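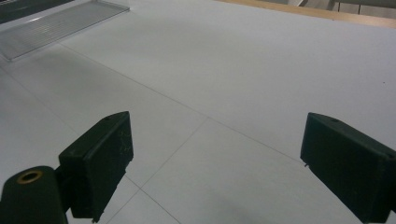
## Getting your kitchen table ready for election work

In the weeks before a local election many of us fold leaflets at home. I have done it in three elections now, in my own kitchen, and I write down what I learned for the new helpers in Adeleke ward.

**Clean the surface the evening before.** Use a cloth with a little washing-up liquid, then a second cloth with plain water. Old cooking oil is difficult to see but it goes into the paper very fast. Let the table dry during the night.

**Fold in small piles.** I take 10 sheets at one time. With more than this the fold becomes thick and the leaflet opens again in the bag. Press the fold with the back of a spoon, not with your nail.

**Keep the streets separate.** A box of 1000 leaflets looks like one job, but it is better to divide it by street on the first day. Ifeoma Garba uses bread bags with the street name written on a piece of tape. I use old envelopes, and they tear.
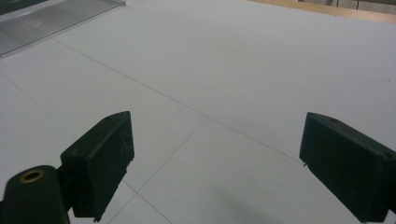

*Pale surface with thin seam lines.*

**Seams and joints.** If your worktop or table has lines between the panels, crumbs and dust stay in them. A soft toothbrush is enough. Do not use a knife, I damaged my own table in this way.

**Ink on the table.** Fresh print can leave a grey mark. Try a pencil rubber first. If the mark stays, put a small amount of bicarbonate of soda on a damp cloth and rub gently. Test it in a corner before.

**Posters.** For window posters, wash the glass inside and let it dry well. Put the tape only on the top corners until you are sure that the poster is straight. After polling day, warm the tape with a hairdryer and pull slowly. The glue that remains comes off with cooking oil, and then you must wash off the oil also.

**Food and drinks.** Cups go on a chair or on the windowsill, never on the folding table. In July we lost 300 leaflets to one glass of orange juice, and Oluwaseun Haruna had to ask the printer for more.

If you have leaflets left over, keep them flat in a dry cupboard and tell Araceli Alcaraz which street they are for.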